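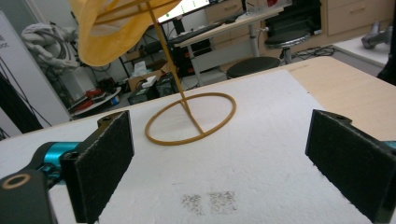

Posted by tolvane in Grippers and End Effectors, Wednesday, 21:40

Felt pads or silicone pads for thin rods and cloth?

Hello all. I have been comparing finger pads for our hand-held gripper and I would like to hear from people who have used felt for longer than I have. The fingers are the wide flat type on the teal brackets, with black felt on both faces. Before this I used the silicone pads that Huter sells for the same bracket.

The test piece is the small stand with the yellow cloth on top. It is a difficult thing to hold. The ring at the bottom is thin, the rod goes up at an angle, and the cloth hangs in loose folds that a finger can catch on the way in. I put it on the white mat so that the ring does not slide on the bare table.

I do three kinds of grasp: on the rod, on the rim of the ring, and on a fold of the cloth. I made 60 tries with each pad and the same operator did all of them. With silicone the rod grasp is very secure, but when the fingers open, the cloth stays on the pad for a moment and the stand gets pulled over. With felt the cloth lets go cleanly. The rod, on the other hand, turns between the fingers when I lift, and the canopy swings down to one side. I lost the rod in this way 4 times with felt and never with silicone.

My question: is there a felt which has more grip, or should I make one finger felt and the other silicone? I would prefer to keep the two fingers the same.

Reply from brackwater_77

Your problem is the shape of the pad, I would say, and the felt is only making it visible. A flat pad against a round rod gives you a line of contact on each side. Anything with weight at the top is going to rotate about that line. Cut a shallow V groove down one pad and try again before you buy anything.

Silicone hides this because it squashes and wraps round the rod a bit.

Reply from ninefold

Don't cut a groove! We had grooved fingers on a Celto gripper for most of a year and they were lovely for rods and hopeless for everything else. Cloth went into the groove and folded over itself, and the rim of anything thin would drop in at whatever angle it fancied. We went back to flat in December and I've not missed it.

What force are you closing with? If it's hand-held I assume a trigger, so it'll vary from one try to the next unless you've got a stop on it.

Reply from tolvane

Thank you both. It is a trigger and there is no stop, so the force is what the hand gives. I know this is a weakness of the comparison. The operator tried to squeeze the same each time but I did not measure it.

About the groove, I am a little afraid of what ninefold describes. The cloth is half of my work, the rod is the other half.

Reply from brackwater_77

Then with respect, you haven't compared pads yet. You've compared one person's squeeze on a sticky surface with the same person's squeeze on a slippery one. People pull harder when they feel something slip. Put a stop on the trigger first.

Reply from pelm

That's a bit harsh, brackwater. If the finished thing is going to be used by hand then the squeeze is part of the system. I'd want both sets of numbers, with stop and without.

On the felt: there is more than one sort. The fluffy craft kind is poor. We use the dense pressed sheet from MacPherson, the 2 mm, glued to a thin rubber backing. The rubber gives the wrap that brackwater is talking about and the felt still lets fabric go. It goes shiny after a while and then you replace it. Ours gets changed after about 180 grasps, sooner if someone has been picking up tape.

Reply from ninefold

Seconding the rubber backing. Mind the glue though, if it soaks through the felt you have a hard patch and you're worse off than before.

Also, why not take the rod lower down, close to the ring? Less swing.

Reply from tolvane

I tried lower. The short strut at the front of the ring is then near to the fingertip and I have to come in from the side, and with fingers this wide there is not much room. It is possible, only slower. I will include it as a fourth kind of grasp - it is a fair point.

pelm, is the pressed sheet sold cut, or must I cut it myself? My pads are rectangular, so cutting is no trouble. I have ordered from the Sakbridge shop before but I did not see it there.

Reply from pelm

Cut it yourself, sharp blade and a steel rule. Sakbridge used to keep it under gasket material, of all places. Ask them.

Reply from tolvane

I have written to them. I will also make a stop for the trigger from a screw and a nut, and repeat the silicone with it first. The mixed pair I will leave for later.

Reply from brackwater_77

Good. Post the numbers even if they're boring. I still want to see the groove tried.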